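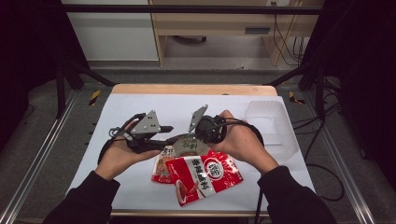
Evaluation of the Bistix Hand-Held Gripper Kit for Recording Packing Tasks
Ewan Gillies
Project report, submitted 1 October 2021

14 shares | 3 comments

1. Purpose

The project assessed whether the Bistix kit, sold by Drukau as a pair of hand-held grippers with recording software, is suitable for collecting two-handed packing demonstrations in a teaching lab. The test task was to place snack packets in a clear plastic container and close it with a round lid. The kit was on loan for the whole of June.

2. Set-up

The work cell is a light wooden table between two aluminium rails, with a black metal frame overhead and dark curtains at the sides. White paper was laid over the tabletop to give the software a plain background. Each gripper is held in one hand and has its own cable. The supplier's guide allows either a bare table or a covered one. Bare wood was tried first and dropped after the packet outlines were lost in the software preview.

3. Method

A total of 288 demonstrations were recorded by one operator over 9 sessions. A demonstration was accepted if both gripper tracks were complete and the lid was seated at the end. The recordings were exported to Swai, the lab's labelling tool, and checked by hand. Start positions of the packets were changed between runs, with overlapping packets included on purpose.

4. Results

Tracking was steady while the grippers faced each other across the table. It became poor when one gripper passed behind the other, and most rejected runs had this fault. Glossy packets were harder to label than matt ones. The clear container was the worst item on white paper: its edges had to be marked by hand in nearly every run. A grey sheet would probably suit it better, but none was tested.

The cables were the main practical complaint. They pull lightly on the wrist in long sessions and must be laid clear of the work area before each run. Grip comfort was acceptable for some 3000 seconds of continuous use, after which the operator asked for a break.

5. Comparison

The Ludico kit, used in the previous year's project, is lighter but takes longer to calibrate. Bistix needed one calibration per session. Its export format also required no conversion script.

6. Recommendation

Purchase of one pair is recommended, subject to Drukau confirming the price of spare cables. Rental is poor value beyond a single term.

Comments (3)

rmk_lab: Did you try it with the lid starting on top of the packets? Ours always slips off.

E. Gillies: Yes, those runs are in the set. Approach from the rim and close slowly.

tobyh: Is the calibration sheet included or extra?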